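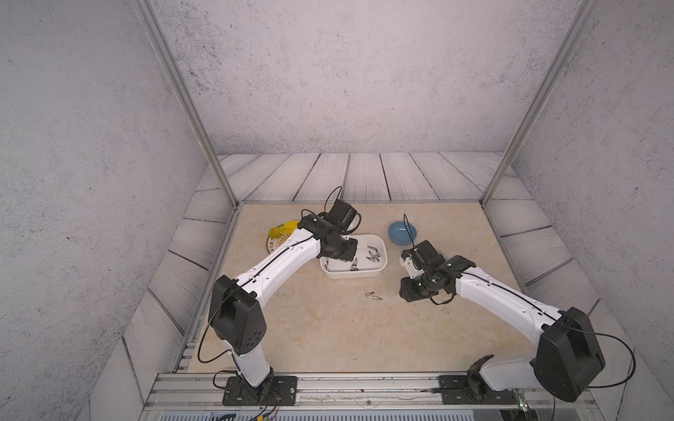

Home > Kitchen > Surfaces > Reviews

Filed under: Stick-on & Peel-off

Seven months with the Vodden marble countertop film now, so time for an update. Short version: good, mostly. Would buy again for a rental, not for a house I owned.

Paid 96 dollars for the wide roll. Pricey. The Grellik one is 40 but thinner, and it bubbled on me near the stove in the last apartment. Never again.

Putting it on took a whole afternoon. Use more soapy water than they say. Way more. And a fresh blade, the one in the box is junk.
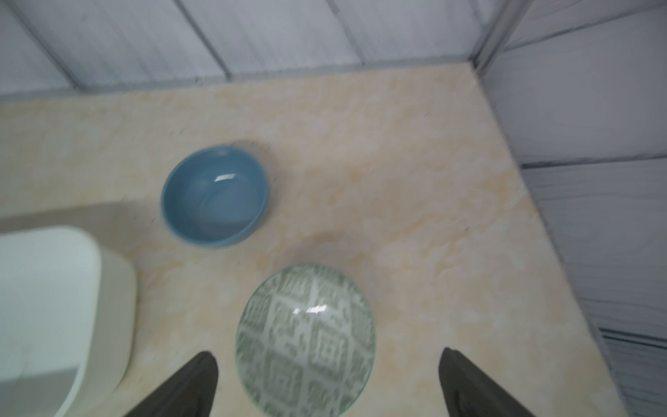
Corners are the weak spot. Mine lifted by the sink after a few weeks, stuck it back down with a hair dryer and its been fine since. Coffee wipes off. Turmeric doesnt. Do not put a hot pan on it, I did, there's a mark.

Seams show if you look for them. Line up the veining before you peel, not after like me.
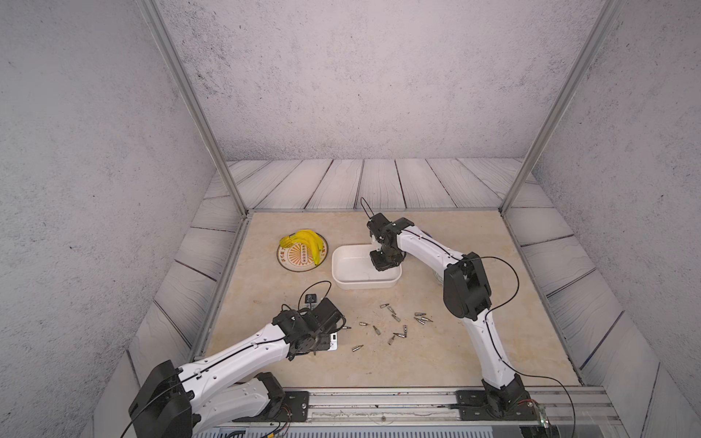

Customer service was ok. Emailed about a creased end piece, got a new lenght sent out, no arguing. Shipping slow though.

Removal: tested a strip behind the toaster. Came up clean, bit of glue, rubbing alcohol got it off. Landlord comes by in October so we'll see about the rest.

Four stars. Would be five with a decent blade.

Mieczysław Czerwiński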